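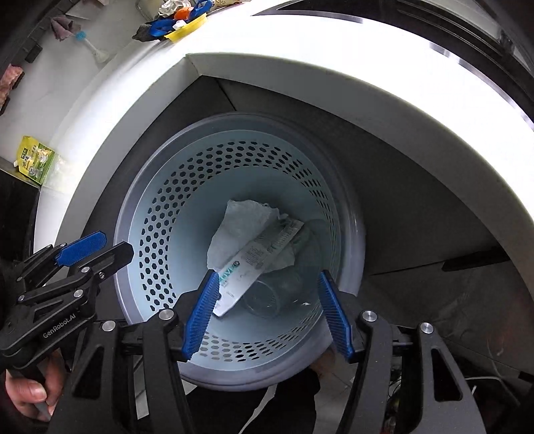

Yamuna Gowda

Pevevley 552 Paper Log Press

Steel press for turning waste paper into logs for the fire
$155
In stock, ships from our Piluna warehouse
Color: black only. We did a green one once and we still have most of them.

Overview

The average household throws out a great deal of paper and then drives to a store to buy something to burn. The Pevevley 552 will not make you rich by closing this loop. It will make you a damp gray brick with two long handles' worth of effort behind it, and by winter that brick will be a dry gray brick, and you will be unreasonably pleased with it.

Soak shredded paper in a bucket, scoop the pulp into the chamber, drop the plate on top, fold the handles down and lean. Water comes out of the slots at the bottom, and some of it will find your shoes. Lift the handles, push the log out, put it somewhere airy and forget it until the weather turns.

We've sold log presses for years, and most of the ones that came back did so with bent handles. The 552 has thicker handles. It also has a removable base grid, which you will be glad of the first time pulp sets hard in the slots — and it will, if you go in for lunch and leave it.

What goes in

Newspaper, office paper, egg cartons, plain cardboard, junk mail with the windows torn out. Dry sawdust is fine mixed in at one part to four. Dead leaves work in theory. Muireann Cronin in our returns department has tried them in practice and asked that I say no more than that.

Corrugated cardboard needs a longer soak than you want to give it. Overnight is good, two nights is better, and a week starts to smell like a pond.

What stays out

Anything glossy, waxed, foil-backed or plastic-lined. Receipts too. The easiest way to get this wrong is to tip a kitchen wastebasket straight into the soaking bucket, where packaging and paper tend to travel together. Sort first. It takes a minute and nobody enjoys fishing film out of cold pulp.

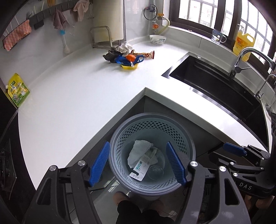

Kitchen basket: tissue, a cardboard tag, assorted packaging.

Plain tags can go in the bucket once you've pulled off any string or plastic loop. Used tissues we leave to your conscience. They add nothing to the log.

Specifications

Model: 552
Weight: 11 pounds
Frame: powder-coated steel
Base grid: galvanized, lifts out
Handles: folding, rubber grips
Assembly: four bolts, wrench included (it's a bad wrench, use your own)
Country of manufacture: see carton

In the box

Press, base grid, pressure plate, bolts, the wrench, and an instruction sheet whose third drawing is upside down. The Thepsuriya soaking bucket in the demonstration video is sold separately. Any bucket will do, though the Thepsuriya has a spout.

Drying

Allow two months in a warm, breezy place, longer in a garage. Logs pressed in June are usually ready for the first cold evening. Stack them with gaps, like a child's first brick wall. A log that feels cool in the middle when you pick it up is still wet, and will sulk in the fire and smoke out your guests.

Burn them in a stove or fireplace suited to solid fuel, alongside regular wood. On their own they glow politely and leave a lot of ash. Don't cook over them.

Common questions

Will it pay for itself?
Eventually. We would rather you bought it because you like pulling on handles.

Can kids use it?
They can tear the paper and they'll do it with real commitment. An adult should work the handles, which pinch.

How is it different from the Paltell press?
The Paltell is lighter and cheaper and makes a smaller log. If you read one newspaper a week, buy the Paltell. We sell that too.

Can I get the green one?
Yes. Please.

Care

Rinse after every session, grid included. Dry it before storing. A dab of oil on the hinge pins in spring keeps the squeak down to a level your neighbors can live with.

Delivery and returns

Orders placed by Thursday noon leave the same week. Unused presses can be returned in the original carton. Used presses can be returned if faulty, but please empty them first — Muireann opens the boxes.

Spare parts: base grid, grips, bolt set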